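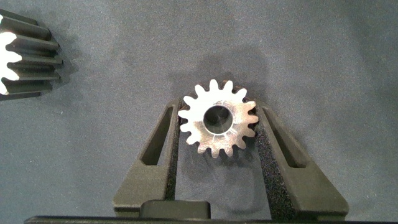 Small spur gear, bore facing out.

Motorized blinds: what the brochure leaves out

Every spring the same flyer comes through doors on our side of Womholm. It says your windows could be "smart" by the weekend, that you'll never pull a cord again, and that the price has never been lower. This year's came from Ulier, and a second one, on thicker paper, came from Boiko. Several readers wrote in to ask if the things are worth having. My short answer is maybe, for two or three windows. The long answer takes up the rest of this item.

Start with the price. Ulier's flyer says "from $588," and the word doing the work there is "from." I called and asked what $588 buys. It buys one roller shade, in white, up to a width that fits the window in my half bath and no other window in my house. Wider shades cost more, a blackout fabric costs more, and if you want the shade to talk to your phone you need a little hub, sold separately. For the front room, with its three windows side by side, the quote came to roughly $2,000. That was before anybody had measured anything. I was told the figure was "good through April," and I have heard that kind of thing before. It was still good when I called back in May.

Boiko does it the other way around. They give you one number for the whole house and take $100 off if you sign during the home visit. I don't like discounts that vanish when the salesperson walks out. If the shades can be sold for $100 less at the kitchen table, they can be sold for $100 less tomorrow morning. Ask for the quote in writing, with each window on its own line, and sleep on it. A firm that won't do that has told you something useful.

Then there is the question of power. You have three choices, and the flyers are cheerful about all of them. Rechargeable shades need no wiring, but you do have to charge them, and that means a stepladder and a long cable, or taking the shade down. The Boiko leaflet says a charge lasts "up to a year." Up to a year also covers four months. How long you get depends on how heavy the shade is, how many times a day it moves and how cold the glass gets in January. Wired shades don't have that problem, but somebody has to run the wire, and the price of the electrician isn't in the shade company's quote. The solar strips are a nice idea for a south window. On the north side of a house with a porch I'd want to see one working for a winter before I paid for it.

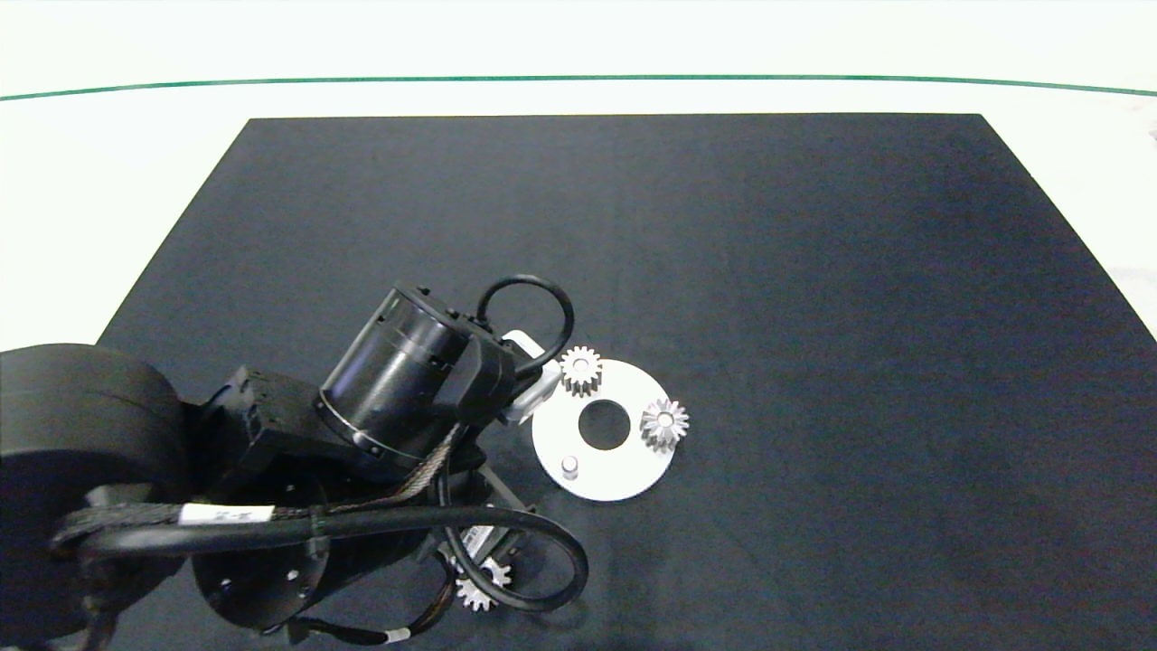 Photo: Jatora

The part I'd press hardest on is the warranty. Both firms advertise a "lifetime" one. Read the back page. In the Ulier paperwork the lifetime cover is for the headrail and brackets, which are strips of metal that mostly sit there. The motor gets five years. The battery gets one. Fabric is covered against "manufacturing defects" but not fading, and fading is what fabric does when you hang it in a window. Boiko's terms are a little better on the motor and worse on labor: after the first year you pay for the visit, even when the part is free. Neither document says what happens if the motor is discontinued. I asked both and got the same reply, that they would "work with the customer to find a solution." I would like that solution spelled out.

It matters because shades are made to the inch. If the motor on a standard lamp dies you buy another lamp. If the motor on a shade dies and the new model has a different shaft, you may be buying the shade again, and if it sat beside two others you may find the color has changed too.

About the energy savings. The Boiko leaflet claims that automatic shades can "cut cooling bills dramatically," and the footnote leads to a study that compares closed shades with bare glass. A shade that is down at noon in July will help, yes. So will the one you already own, if you pull it down before you leave for work. The motor doesn't add any insulation. What you are paying for is the remembering, and only you know what that's worth in your house.

I don't want to be unfair. There are windows where a motor makes plain sense. The high one over a stairwell is the obvious case, and so is the one behind a deep tub or a heavy couch. If your hands or shoulders give you trouble, a button is a real help. Homes with small children should be rid of looped cords in any case, though a cordless shade you lift by hand does that too and costs a good deal less.

If you do go ahead, a few things to get on paper before you put money down:

The exact motor model, and how long parts will be stocked after it's dropped.
Who measured. If they did, a shade that doesn't fit is their bill.
Whether the remote works when the internet is out. Some do, some sulk.
The cost of a service call in year three.
How loud it is. Ask to hear one running in a quiet room, not in a showroom with the radio on.

One more point on deposits. Ulier wanted half up front, which on my front room would be a lot of money to hand over for shades that take "six to eight weeks." Boiko asked for a third. Pay by credit card if they'll let you, and hold something back until every shade goes up and comes down level.

For now my own front room is staying with the hand-pulled ones. I may put a motor on the stairwell window in the fall, wired, if the electrician's number is lower than the last one I was given. Readers who have had motorized shades for more than five years are very welcome to write in, especially if something broke and you had to find out who would fix it. I have plenty of letters from people in their first month.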